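Counting What the Arms Have Seen

At Wekthorpe, the working day is measured in episodes. An episode starts when an operator takes hold of the controls and ends when the task is finished or given up. It holds the video from the cameras, the joint positions of both arms, and one line of text saying what the arms were told to do. The group's tabletop set, called Prarix, stood at 1,971 episodes at the end of March.

Signe Brekke, who runs the collection, wants fewer repeats and more variety. An operator who does the same task all morning gets good at it, and the examples start to look alike. A model trained on them learns one path to the object and has little to go on when the object is turned by a few degrees. Her rule is that the layout changes after every 5 episodes, and that the change must be large enough to alter the approach. The wrist views are checked first, as they carry most of the detail at the moment of contact. 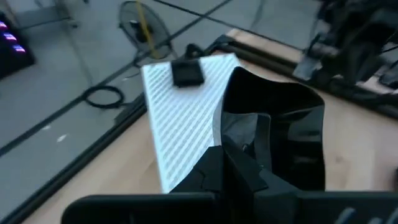 Kjell Öberg holds that the rule is too strict. In his view a model needs plenty of near-identical examples before variety does it any good, and a set that changes layout every few minutes teaches hesitation. He would take 90 clean repeats of one task over the same number spread across a table full of objects, and he has said so in more than one review meeting.

The two positions have been tested against each other only once. The group trained two models on 600 episodes each, one set narrow and one set broad, and ran both on layouts neither had been shown. The broad model reached the right object more often. The narrow one closed its grip more cleanly when it got there. Each side came away with a number it liked, and the rule stayed as it was.

What did change was the labeling. Early episodes carried instructions such as "move the bowl," which are useless when a layout has more than one. Operators now write the instruction before they start, name the object by shape and position, and read it back against the fixed camera view. If two objects fit the same line, the line is rewritten.

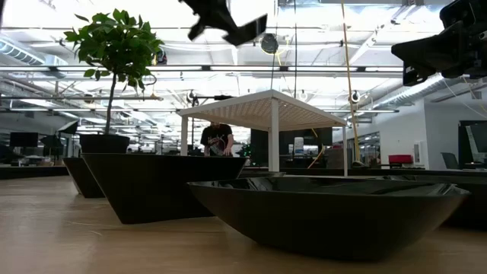
The extra step costs time on every episode, and it slows new operators most. Brekke accepts the cost. A wrong label does more harm than a missing episode — the missing one can be recorded on Friday, while the wrong one sits in the set until somebody watches it again.

Failed attempts are kept as well, under their own tag. A grip that slips and is corrected goes in whole, with the correction. An attempt that is abandoned goes into a separate store, where Dunar, the group's review tool, can pull it up for comparison.

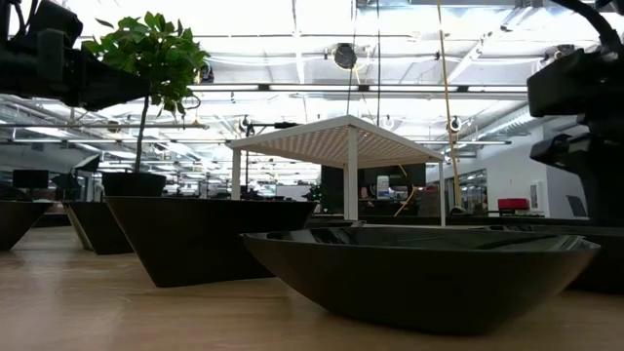 Object choice is the part of the work that gets the least attention in published reports. Dark, glossy surfaces are hard on cameras, and light ones can wash out under strong ceiling lamps, so a useful layout has some of each. The black oval bowl is a fair test: its inside picks up pale streaks from the lights, its outside is close to uniformly dark, and it overlaps the angular container behind it. A model has to decide where one rim stops and the next begins. The white pergola sets a different problem, with narrow posts and a roof full of small openings that leave little flat area to aim at.

The next block of recording will use the same table with a longer list of instructions. Brekke has asked for tasks that need both arms at once, which make up a small share of Prarix so far. Öberg has asked for one task, repeated.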